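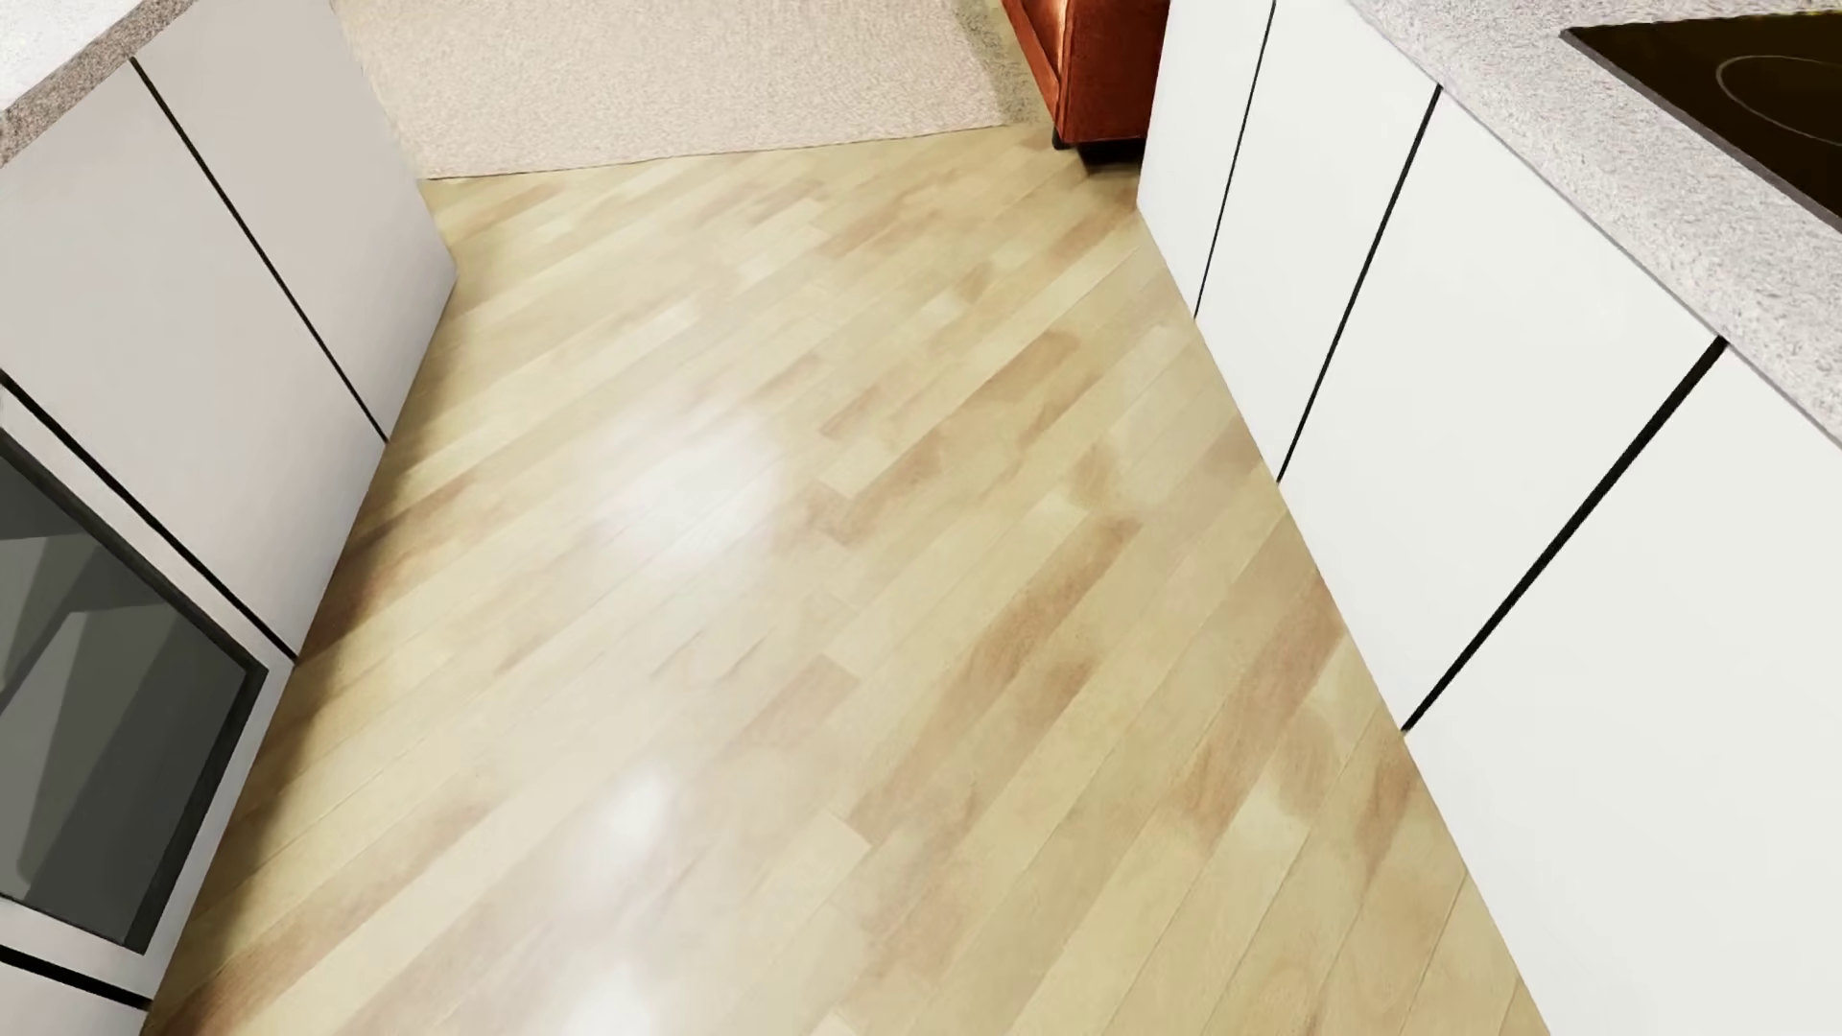
Gaminus Word List – Issue 12

README for the Gaminus word list

Welcome! Gaminus is a list of everyday words for the home, as people say them rather than as the dictionaries print them. It covers almost 2,000 entries now, and every one of them came from somebody who uses the word, or whose gran did. If you like knowing that one family's "press" is another family's "cupboard", you're in the right place.

The list began as a spreadsheet that Mutua Swai kept while collecting names for the end slice of a loaf. He had so many (crust, heel, knocker, nobby, topper and plenty more) that it seemed a shame to stop at bread. Arnulfo Flores joined when the list reached kitchens and sinks, and he still looks after the spelling notes, which are a joy to read in their own right.

What's in the download

words.csv – the main list, one entry per line
places.csv – the area each sender gave, in their own words
notes.txt – longer remarks, stories and friendly disagreements
old/ – earlier issues, left exactly as they were

Each line in words.csv has the word, its meaning in plain English, a spelling note, a place code and a letter for how the word reached us: L for letter, E for email, T for talk. Entries marked T were written down by ear, so do treat the spelling as a best guess.

New in this issue

Floors, passages and low cupboards! We asked for words for the narrow bit of a kitchen you walk up and down while cooking, and had 600 replies. Galley, gangway, the run, the alley, the strip, "the in-between" – I could read these all day. Quite a few people have no word for it at all and were rather cross to find that out.

We also asked about the board that fills the gap under a cupboard. Kickboard and plinth came up a lot, with toe board and skirting some way behind. The entry for "plinth" now has a long note, as several people use it only for the thing a statue stands on.

The Tristeo letters are in as well. This is a bundle of household letters that Arnulfo typed up over the winter, full of words for brooms, rugs and mats. Look up "slip mat" and "hearth cloth" if you only have a minute. Please note that the letters spell "settee" 2 different ways, and we have kept both.

How to use it

Open words.csv in any spreadsheet program. The file is UTF-8 with commas between columns, and meanings that contain a comma are in double quotes. If accents look odd, choose UTF-8 when you import. Place codes match the first column of places.csv.

Some senders gave a village, some a county, and one simply wrote "by the sea". We haven't tidied these up, so please don't draw maps from them without reading the notes first.

Known gaps

Gardens are thin. Sheds are thinner. Laundry is good up to the washing line and then falls away – pegs need work. Words from younger speakers are scarce too, and we would love more of them.

The Vomcombe entries are still being checked against the paper slips. They carry a question mark in the last column.

Sharing

Use the list for anything you like: teaching, quizzes, stories, settling arguments over tea. Please name Gaminus and give the issue number. Senders' names are never included.

Sending us a word

Write the word, what it means to you, and where you learnt it. A sentence showing it in use is a lovely extra. The next issue closes in May, and Mutua is already asking for names for the drawer where the string, the batteries and the spare keys go.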